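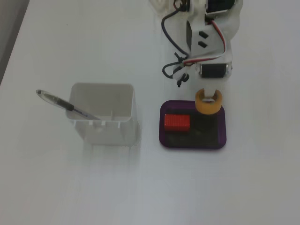
A white tabletop with a slight sheen.

The Long Life of the Kitchen Table

In Ludstead, the furniture works closed its lacquer shop in November, and 44 people went home with a month's pay. The shop had finished tables for the Weso company since before most of them were born. What it sold was a plain four-legged table, white on top, cheap enough for a first apartment and heavy enough to outlast it.

Weso still makes the table. The tops now come by truck from Poruvden, 386 miles away, where one line can coat 200 of them in a shift. Buyers in the stores have not complained. The price went down a little and the legs are the same.

The people who fix old tables see it differently. At a repair shop on the edge of Ludstead, the older tops are sanded back and coated again, sometimes for the third time. The newer ones have a thinner finish, and a deep scratch usually means a new top. A new top costs more than half the price of a table, so many owners put a cloth over the damage and leave it there.

A town archive holds the works' order books, including one page that lists 1,231 tables for the school district in Noiphan. Some are still in use there. They have been moved from classrooms to lunchrooms and then to hallways, where they hold lost coats and the sign-in sheet. The district plans to replace the last of them when the roof is paid for.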